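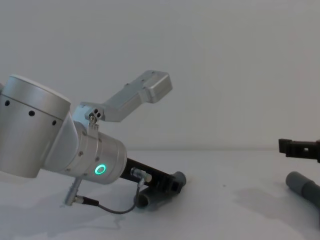 Figure 4.1 A short grey pipe lying on a white surface, open end to the front.

Chapter 4
Short Lengths of Pipe

In this chapter you will learn to:
name the parts of a pipe and the measurements taken from it
mark and cut a short length with square ends
clean and check a cut end before fitting
store offcuts so that they can be found again

Words to know: bore, wall, outside diameter, burr, offcut, square cut

Most people think of pipe as something long. It arrives long, it is stacked long, and on a drawing it runs from one side of the building to the other. On the bench, though, much of a fitter's day goes on pieces no longer than a hand. A short piece joins two fittings that sit close together, or makes up a gap left by an earlier job. It has to be cut to the same standard as a long run, and it is harder to hold while you do it.

Look at the open end in Figure 4.1. When you pick up a piece of pipe, the end is the first place to check. It shows you the bore, the hole through the middle, and the thickness of the wall around it. The distance across the whole end, wall included, is the outside diameter. Some pipe is sold by its outside diameter and some by a nominal size that matches neither the outside nor the bore. Always read the supplier's table before you order. In this book, sizes are outside diameters in millimetres unless we say otherwise.

4.1 Why short pieces go wrong

A cut that is slightly out of square may pass on a long run. The pipe can often be turned or eased until the joint goes together. A piece 30 mm long gives you no such room. If one end slopes, the fitting at the far end will slope with it, and the next fitting after that.

Short pieces also roll. Lay one on a flat bench and it will find the edge — usually while you are reaching for the marker. Use a V-block or a strip of folded cloth. Do not hold the piece in your fingers while sawing. Where you can, make the cut with the short piece still attached to the long one, and let it come away last.

Lachlan Hoani, who taught the first-year group at the Lostomeck workshop, gave each new learner a 1,000 mm length and asked for 20 short pieces, all the same. Few managed it. The usual fault was measuring every piece from the previous cut without allowing for the width of the blade, so that the error grew along the pipe.

Before you start

Write down your answers and keep them. You will come back to them at the end of section 4.5.

1. Find a short piece of pipe and measure its outside diameter in two directions. Are the readings the same?
2. Stand it on one end on a flat surface. Does it rock?
3. Run a cotton bud round the inside edge. Does it catch?

Tools for section 4.2: steel rule, fine marker, fine-toothed saw, V-block, half-round file, try square.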